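27 August 2025

Mourning hairwork, table braiding, continued

Rosser brooch finally makes sense!! Writing this down before I lose it.

We've been calling the cord inside the brooch a flat braid since the day it came over from Nokulmont, and every sample I made from the flat patterns looked wrong next to it. Too stiff, edges too straight. This morning I had it under the lamp with the back glass off and turned it so the light came in low, and the cord is hollow. It's a tube. Somebody braided it round a former, slid the former out, and then pressed the tube flat to get it under the glass. You can see the strands go over the edge and carry on underneath, which they never do in a flat braid. I walked up and down the corridor for a bit after that.

So the pattern is a round one and we can stop blaming my tension (mostly).

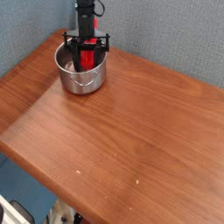 What this does to the story is the really nice part. The family always said it was made at home by the older Rosser daughter from her mother's hair, in the month after the funeral. I had my doubts, because a lot of people sent hair off to a jeweler and got back something very neat that they could never be quite sure was theirs. That worry was real enough that the pattern books of the time used it to sell themselves: learn to do it yourself and know whose hair you're wearing. But the tube has a mistake in it. A little way in from the left end two strands swap places, run wrong for a short stretch, and then come right again. A paid worker would probably have taken that out. Someone at a parlor table with a limited amount of her mother's hair might well have left it. I can't prove that. I do like it a lot.

Pak-hei Lai has now read through the Cleltdale letters, more than 50 of them, and there's one line that may belong here. The daughter writes to a cousin that she has "spoiled a length and must be careful of what is left." No mention of what the length was. Could be ribbon, could be lace, could be anything. Pak-hei is going back to check the letters on either side of it and I'm trying not to get ahead of myself.

Samples today

Made three lengths, all horsehair from the brown hank, all on the small round stand with the lead weights.

First one: round pattern over a knitting needle. Looked right until I took the needle out and it collapsed in the middle. Strands too thin for the diameter.

Second: same pattern, more hairs to the strand, thinner wire for the former. Much better. It holds its shape and springs back when you let go. Pressed it between glass overnight-style with the brass block on top, though I only had the afternoon, and the edge already has that soft roll you see in the brooch.

Third: tried to copy the mistake on purpose. Surprisingly hard! To get the two strands to swap and then recover I had to lift the wrong pair, carry on as normal, and lift the wrong pair again later. So she either did it twice by accident or she spotted the first one and worked out how to get back. I vote for spotted it.
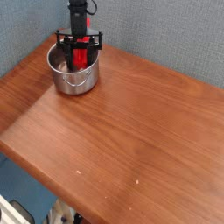 Prep matters more than I'd been allowing for. The horsehair I boiled on Monday with a spoon of washing soda braids like a dream and the stuff I only rinsed is greasy and slides all over the place. The old instructions all want it tied at the root end, simmered with soda, then scraped gently and hung up. Vignesh Shenoy asked what to boil in, as he's setting up for his own trial. Steel, plain, deep enough that the bundle can hang without folding over on itself. I'd look for one with a rolled rim and a wire handle that folds down flat against the front, like that steel pot, so there's a smooth edge to drape the tying threads over and nothing for them to snag on. Enamel with a chip in it is the worst. It catches single hairs and you only find out when you pull.

Keep the bundle small. Mine was too fat the first time and the inside was still waxy.

Vignesh also brought in the Grelari thread. Good for tying off, very fine, takes a knot without slipping. Bad for the weights, it stretches. Go back to the linen for those.

Words

Note to self for the label text: stop writing "macabre." I know why people reach for it, and I did too in the first draft, but everything in the letters is tender and practical. They're talking about how much hair there is, who should have a piece, whether the aunt would mind a ring in place of a brooch. The skull and bones stuff belongs to older mourning rings and we don't have any of those in this case.
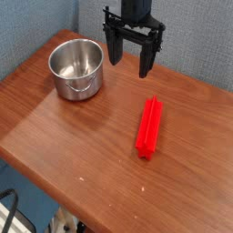
Human hair next. I've been putting it off because I didn't want to waste it while the pattern was wrong, and now the pattern's right, so no excuse. Pak-hei has offered the ponytail from last November, which is very long and very straight and will be a joy after the horse. It's slipperier and much finer, so the strand counts will all have to change. I'll start by doubling what I used for the second sample and see where that lands.

Things to sort before then:

Re-cut the cork on the stand, it's crumbling where the pins go.

Gum for the ends. The shellac goes cloudy. The letters don't help and the pattern books say only "cement," thanks very much.

Ask Nokulmont if we can keep the back glass off for another three weeks. I'd like a proper look at the right-hand end, where the cord goes under the gold wire. If she finished it with a tied knot I want to see the knot.

Second sample is in the blue tray under glass. Please don't lift the brass block!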